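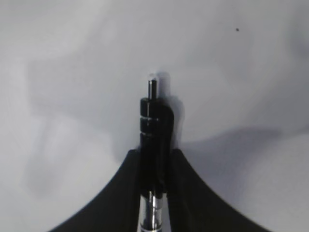

A slim tool with a fine silver tip, held upright.

Govau Letters Project
Progress report to the Sivakumar Fund, through the end of May

Hi Rokeya,

I know the form asks for two paragraphs per heading, and I have already blown past that in my notes, so please skim wherever you like. The money table is coming separately from Tharindu, who has the receipts.

Where we are

We have now read and typed up 187 letters, which comes to 411 pages. When I wrote the application I thought the pages would be the slow part, but the envelopes have been just as bad. Half the dates live in the postmarks, and the postmarks are smudged, so you end up tilting an envelope at the window for ten minutes trying to decide between a 3 and an 8. (I have gotten pretty good at this. I don't expect it to come up again in my life.)

Most of what we have done so far is the Zusura Mill correspondence, meaning the letters that workers sent home and the ones they got back. They are wonderful! There is a long run between two sisters who argue for months about a coat. One of them lent it, the other says it was a gift, and in between you get the price of coal, a wedding, a flooded cellar and a very rude paragraph about the foreman. I typed the whole run in one weekend because I wanted to find out who kept the coat. The last letter doesn't say.

What changed from the plan

We said we would scan first and transcribe second. We switched the order for the bundles that had been folded small, as they needed to lie flat under weights for a while before we could scan them without pressing on the creases. Tharindu typed from the originals during that time, a page at a time, with the rest kept in the box. It worked fine and I would do it that way from the start if we did this again.

The other change is the reading evenings. We planned them for the library, but the meeting room closes at 6 and people were still coming in from work, so we moved to the back of the Rorow tea room on Thursday. Forty people came to the last one, which was too many for the chairs. A man stood up at the end and read one of the letters again, louder, for his mother, who had missed it the first time. She recognized the street in it and told us which house had the pump. That went straight into the notes for that letter.

What's going slower than I hoped

The index. I was too cheerful about this in the application. People in these letters are called Uncle, or the tall one, or "your friend from Sunday," and you can read a dozen letters before a real name shows up. We keep a running list of nicknames and go back to fix the early entries when we get a match. I would rather leave a person as "unknown, tall" than guess, and I hope you're okay with an index that has a few of those in it.

Permissions are also slow. We have heard back from the families of most of the main writers and they have been kind about it, with one exception who wants to read everything first. That's fair. I have printed her set in large type and mailed it, and those letters stay offline until she answers.

Money

We are under on travel and over on archival folders, which went up in price between the quote and the order. I'd like to move the travel leftover across to cover it. Could you let me know if that needs a form or just an email from you? The scanner rental is paid up and we don't need to extend it.

Next

The smaller farm bundles come next, then the postcards, which I'm saving as a treat. Tharindu is starting on the map of addresses and wants to have a draft you can click around in before the final report. I'll also send you the coat letters as a separate file, because I have told everyone else about them and it seems unfair to leave you out.

One thing I need from you: the wording for the credit line on the website. I have two versions in old emails and they don't match.

Thanks again for all of this. Call any time, though mornings before nine are best.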